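Two-arm build in a shared workshop: gripper camera and cup trouble

Asked by Edin Ionescu

A couple of us are putting together a two-arm setup in a shared workshop. The arms and grippers are fitted and they move as they should. The jobs we want them to do are kitchen ones: pick up a cup, lift a spatula out of a bowl, set things down near a pot.

My first problem is the gripper camera. It is on a bracket I made myself and the fingers take up a good part of the bottom of the view. There is a cable in there too. Is this too much, or do people live with it?

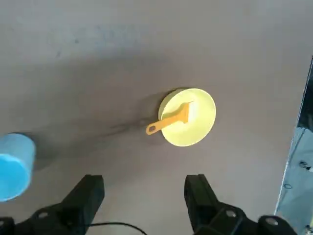 View from the gripper camera, fingers open, bowl and orange spatula ahead.

The second problem is shadows. We get a broad dark band across the table and I am not sure the software copes with it. The lamp is 910 mm above the table and I can't go much higher.

The third is the cup. We pinch it near the rim and it tends to tilt. The gripper is set to open 195 steps and I have left the closing force at the default, which the menu calls 4.

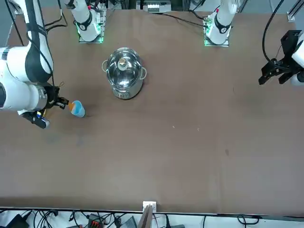
Gripping the blue cup, seen from the fixed camera. Pot with its lid on behind.

Any advice welcome. I can move the cameras but would like to leave the arm bases where they are.

Zorica Tomić

Fingers in view are fine. You want to see the tips, or you can't tell where they are against the cup. I would tie the cable back though. On mine it worked loose in February and spoiled a whole evening of recordings before I noticed.

For the cup, go lower. If you hold it at the rim any small error turns into a tilt. Try halfway down the side and come in level. Drop the force by one and see if it still holds. If it slips, put thin rubber on the fingertips before you turn the force back up.

Markos Christodoulou

Get a second lamp on the opposite side and the band will mostly go. I have two cheap ones from Marchetti, both at 900 mm, with baking paper over the front (keep it well clear of the bulb, and only with LEDs).

Check the camera exposure is fixed as well. Mine was on auto and the bowl went nearly white each time the arm moved.

Stojan Halilović

Had the same with my cup. Used a heavier one in the end.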